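**Subject: Re: [stunville-interfaith] Overnight prayer walk to Floltis: route, singing, who's in?**

Murali Krishnan wrote:

> Friends, I'm back home and have slept, so I can write up what came out of the planning evening. The temple and the Lutherans are both in. The mosque is in for the second half, from the Kulkarni Hall stop onward, and would like to host breakfast in Floltis when we arrive. I said yes on everyone's behalf before they could change their minds.
>
> Open questions:
>
> - Do we walk the river road or the old mill road? The river road is prettier. The mill road has a shoulder.
> - Are we carrying the letter to the county ourselves, or has it gone in the mail already? People keep asking me and I keep giving different answers.
> - Songs. Last year we sang the same four for the whole night and by Kulkarni Hall I never wanted to hear any of them again.
>
> Also, someone asked if this is a protest. I said it's a prayer walk that happens to end at the building where families have their check-ins. Is that a fair answer? I'd like us to agree on one before July.
>
> Murali

Murali, and everybody,

Yes, yes, and the mill road please! I'm so glad the mosque is doing breakfast. I was at their table after last year's service and I still think about the lentils.

On the road: I drove both of them after dark last week with my sister calling out every spot where the gravel goes away. The river road has a long stretch past the boat ramp where you're walking in the traffic lane, and with strollers and my mother-in-law's chair I don't want to do that at two in the morning, however nice the moon is on the water. The mill road is dull, I admit. It's flat, though, and it goes right by the Cela farm, where they've told us we can use the bathrooms and fill bottles at the barn tap. If somebody really loves the river we can come down to it for sunrise prayers at the Floltis end, where there's a proper path.

The letter has NOT been mailed. It's in a folder on my piano. We have 534 signatures, up from the 400 we had when I printed the first set, and that includes a whole stack from the high school that came in late and made me cry a little at my kitchen counter. I'd love for us to carry it by hand. There's something about the paper having been on the road all night with us, passed from one congregation to the next. My suggestion is that it changes hands at every stop, and that whoever gives it says the name of a family they're praying for, if that family is all right with it (first names only, and please ask them first, even if you've known them forever).
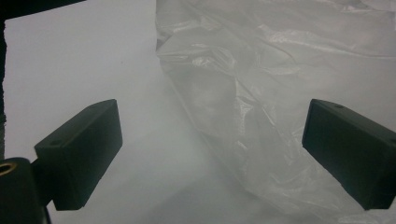 *Plastic bag on the work surface.*

Now, is it a protest? I've gone back and forth. What we ask the county for in the letter is pretty specific: an indoor waiting area for people who come for check-ins, a translator at the desk, and an end to appointments before the first bus gets in. Those are asks, so I don't want to tell people we aren't asking for anything. But the walk started when the Kulkarni Hall women's circle wanted to keep company with one grandmother who was scared to go alone, and they walked because her knees hurt less walking than sitting in a car. She's coming again, by the way! Only the last mile this time. So I'd say "a prayer walk with a letter." If a reporter wants more than that, send them the letter, it's two pages and it's readable.

One thing I feel strongly about is that nobody should be made to explain their own case. Last year a very kind man with a notebook went down the line asking people where they were from and how they'd come here. He meant well. Several people left at the next stop. If you're bringing friends who are new to this, please tell them in the car.

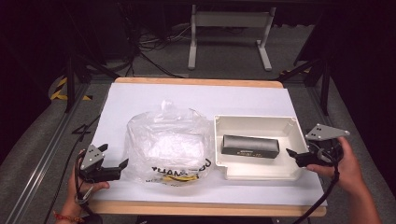 The singing I have a plan for, Murali, so rest your ears. Each congregation teaches one song at the stop before theirs, the whole thing, with the words passed out on half sheets. The Lutherans have offered a round that a six-year-old can do. The temple youth have a call-and-response that goes faster each time and is going to be wonderful around 4 a.m. when everyone's feet are gone. I've asked for one stretch with no singing at all, from the Cela farm to the county line, and I'd like us to hold to that. It was my favorite part last year, just shoes and crickets.

Practical bits:

- We leave from the Stunville library steps at 9 p.m.
- There are 3 vans following, one at the back the whole time. If you're tired, stand still and it'll find you.
- Breakfast is set for 160. If you're only coming to breakfast, come to breakfast! You still need to tell me.
- Bring a flashlight with a red setting if you own one, for the sake of whoever's walking behind you.
- Leash dogs. Last year's goat was lovely but please, no goat.

I still need someone who can drive the second van from midnight on, and a reader for the psalm at sunrise, either language, or both. I'd also take a spare folding ramp for the step at Kulkarni Hall.

Can't wait to be on the road with you all again.

Peace,
Ros

P.S. Murali, you left your blue casserole dish here. It's with the letter, on the piano.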